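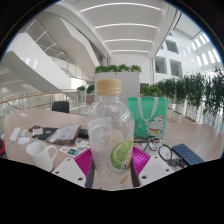

Our fault first turned up on bottle grasps, and bottles are what most of this report covers. The project was a hand-held gripper, which we called Parsa, with a camera mounted behind the two fingers. A person holds it, picks things up and puts them down, and the recordings are later used to train an arm to do the same job. We worked at an ordinary table with a mug, papers and a keyboard left on it, as the arm would have to cope with clutter. A clear plastic bottle with only a small amount of liquid near the bottom, held between the dark fingers over the pink tray, was our standard hard case. The walls are thin, and there is very little weight to keep it steady.

What went wrong

In August we recorded our first full set of 21 bottle grasps. Setareh Rashti replayed them on the arm in the Porstead lab and 6 of them failed in the same way. The arm closed on the bottle, lifted it and then let it slide down between the fingers. In two cases it tipped over and spilled on the bench. The replay was stopped by hand both times.

We first blamed the finger pads. Thắng Cao cleaned them and repeated the replay, with no change. We then compared the finger width in the log with a ruler held against the fingers. With the gripper fully shut the log gave 4 mm of opening. The software took this as a correct reading, so every grasp was replayed 4 mm too wide. The mug survived this because the arm took it by the handle and it hung there. A bottle has nothing to hang from.

Cause

The screw holding the left finger plate to its slide had worked loose. The plate could turn slightly under load, and the width sensor had been zeroed after it moved. Azadeh Hashemi found it by pushing the plate sideways with her thumb. We had no check for this in our start-up routine.

Safety

The spill reached the edge of the power supply for the arm. The supply was undamaged, but it should not have been on the bench. We moved it to a shelf and filled in a lab incident form. We also should have had one person on the stop button for the whole replay, and for part of it we did not.

Changes made

Thread lock on all plate screws. A closed-finger reading at the start and end of each session, written in the log book. Any session where the two readings differ by more than 1 mm is thrown away. Liquids are only used in bottles with the cap on tight.

We recorded the set again after the repair. One grasp out of 21 failed on replay, and the video shows the bottle was gripped too high on the neck. We have not yet tested a full bottle.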